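Search the notebook
Enter a word or entry number
Go

April, bench notes
Written up by Archana Mishra, started 4.40 pm and finished after tea

Picking up from where Primo left off, with apologies for the length, as I have had a good long run at this and would like to get it down before I forget which change did what.

The job was still the replay tool in Skekness. For anyone who hasn't been following, the two-handed recordings come in with a stream of pictures and a finger opening for each hand, and Skekness has to line all of that up on one clock before the planner (Brundora, still on the old branch) is allowed anywhere near it. Primo had the left and right hands agreeing with each other very nicely. What he didn't have was the pictures agreeing with either of them, and he left me a kind note saying so, with a drawing of a snail.

I began with the longest of the cluttered-box recordings, 3,832 pictures from start to finish, and simply plotted the finger opening we get from the joint reading against the one we get by finding the blue pads in each picture. Lovely curves, the same shape, and one of them plainly trailing behind the other. The lag came out at 12 pictures at the start and was still 12 at the end, so the clocks aren't drifting, which was my great fear. It is a plain offset. I was so pleased I went and told Primo through the door while he was on a call. Sorry, Primo!

The cause was dull. The reader stamps each picture when it comes off the queue, and the queue had been left at its old depth from when we were testing on the slow laptop. I've moved the stamp to the moment of arrival and left the queue alone, because Primo thinks Yang still leans on that depth when it writes out the thumbnails. I haven't checked this. Somebody should, and it will probably be me.
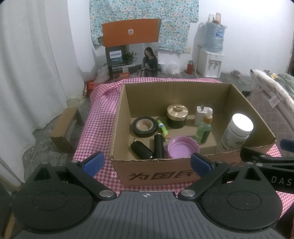
With the clock sorted I went back to the pad finder, which has been quietly annoying me for weeks. It looks for blue, and it takes the two biggest patches of blue it can find as our two fingers. That was fine on the bare bench. In a lived-in room there is blue all over the place, and in these recordings the second gripper comes in from the right with a blue pad of its own, so every so often the finder would pair one of our fingers with one belonging to the other hand and announce that we had opened to a quite impossible width. Out of the whole recording it did this in 394 pictures.

My first go was to throw away anything wider than the linkage allows. Quick to write, and it brought the bad ones down to 229, but the remainder were the sneaky sort where the wrong pad happened to sit at a believable distance. My second go, which I like much better, uses the fact that the gripper body doesn't move relative to its own camera. The pads can only travel along a short path on either side of the middle, so I've drawn a mask for that path once, by hand, and the finder only looks inside it. The small white cross on the body gives us a fixed point to hang the mask from, so if the camera is knocked a little the mask can be shifted to suit. I've written the shifting part but only tried it on pictures I moved myself, which is a rather gentle test.

With the mask on, the wrong pairings in this recording are gone. I stepped through the old list of bad ones with a cup of tea and was happy with every one. I'd still like Primo to look at a handful with fresh eyes, as I was the one who drew the mask and I am inclined to be forgiving of it.

Next, the object side, and here I've less to crow about. The labeller from Onell is reasonable on big things standing clear of one another and poor on a box of odds and ends. The roll of tape it gets. The torch, standing on its end, it called a jar, and then it called the real jar a jar as well, so Brundora was handed two jars and made a perfectly sensible plan for the wrong one. The key fob it left out altogether, black and lying low in the front corner of the box. I tried turning the confidence threshold down to coax it out, and we got the fob, along with a great crowd of nonsense from the printing on the cardboard. Threshold is back where it was.

What I think we want is a depth check before the label is passed on, so that flat print on the front panel can't be offered as something to pick up. Primo suggested the same thing at lunch before I had finished describing the trouble, so that's two of us.

Left for tomorrow:

Find out whether Yang minds about the queue depth.
Draw the mask for the right hand. It is not a mirror of the left, I tried.
Run the whole set overnight with the new stamp, and keep the old output beside it until we've compared the two.
Ask Primo where he put the calibration board.

Note added by Primo Bortolotti, 6.15 pm: board is behind the printer. Looked at twenty of your masked pictures and they're good. One pad is clipped slightly when fully open, so give it a bit more room on the outside edge. The snail stays.

Recent entries
Skekness: left and right hands on one clock
Brundora: why it plans twice when asked once
Yang thumbnails, and what they cost us in disk space
Onell labeller, first tries on the bare bench
Notes on naming recordings (please read)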